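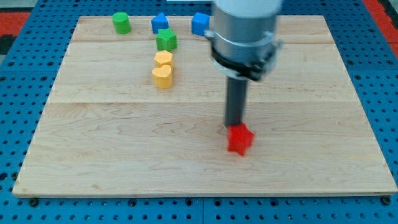 The pushing cell at Clotmont, with the rod against the red star and the other blocks toward the back of the board.

Clotmont puts its block-pushing robot on a fixed service plan

The robotics workshop at Clotmont has changed the way it looks after its block-pushing cell. Since January, the arm is checked after every 500 runs, and the rod is taken out of its collar and measured each time.

The cell has a simple task: the arm lowers a straight rod and pushes small colored blocks across a maple board. The board lies on a blue platform with a grid of holes, so it can be put back in the same place after cleaning.

"Before, we repaired only when something was already wrong," says Henrike Buschmann, who is responsible for the cell. "In the autumn the collar became a little loose. The rod was leaning by less than 3 millimeters, but the software believed it was straight, and the blocks turned the wrong way." The team lost 528 runs, which had to be repeated.

Under the new plan, the technician first parks the arm and cleans the board with a dry cloth. Then the screws of the collar are tightened in two steps, and the tip is lowered onto 9 test points. If one point is not correct, the height of the arm is set again – the board itself is never moved for this.

Tullio Mancuso, the technician who wrote the checklist, also keeps a spare rod of the same length next to the controller. Changing it takes him less time than the measuring.

A second cell, named Avance, will get the same checklist when its new collar has been delivered. Until then it is running only in the morning, when Mancuso is in the building.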